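Tukora Stain Log

README, last touched 2026-01-20

Tukora is a small table of stains on household fabric, what was done about them, and whether it helped. It began as a note stuck to the inside of a cupboard door in Badbridge and became a CSV file when the note itself got tomato on it. There are now over 1,000 rows, which says something about the eating habits of the people concerned.

What is in it

stains.csv - one row per stain per wash. A stain that took four washes has four rows and a shared stain_id.
fabrics.csv - the things that got stained: bibs, aprons, tea towels, tablecloths, a few pillowcases of shame.
recipes.txt - what "the usual paste" means. Please read this before writing to ask what the usual paste means.

Columns in stains.csv

stain_id: a number. Gaps are deliberate, or at least permanent.
fabric_id: matches fabrics.csv.
culprit: free text, lower case. "curry", "beetroot", "unknown brown".
hours_left: time between spill and first treatment. Anything above 42 was entered as 42, on the grounds that by then everyone had given up pretending.
treatment: one of 8 codes, listed in recipes.txt.
temp: wash temperature in Celsius. Blank means cold, except in the November rows, where blank means I forgot.
result: 0 for no change up to 6 for gone. Scored by eye, in daylight, by whoever did the wash. 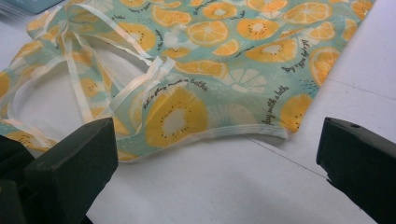
Scores of 5 and 6 are the ones to be careful with. A busy print hides a great deal, and a faint turmeric mark on a plain white napkin will get a 3 where the same mark on something cheerful gets a 6 and a round of applause. The column "patterned" in fabrics.csv was added so you can split them. Coated and wipe-clean things have their own flag too, as they mostly shrug stains off and then keep one forever in the stitching.

Known problems

Rows tagged Clestis come from a second household with very hard water and firm opinions about vinegar. Their results run low. I have left them in.

The detergent changed halfway through and I didn't write down when.

"jam" and "jang" are two different culprits. The first is jam. The second is fermented soybean paste, and somebody's spellchecker has already merged them once. If you clean the file, leave those alone.

Using it

Do what you like with it, and keep this README with the copy. Corrections are welcome as a plain text patch. New rows are welcome too, if they carry a fabric_id and a result. Please don't stain things on purpose to fill the gaps - we had one go at that and the red wine rows still look suspicious.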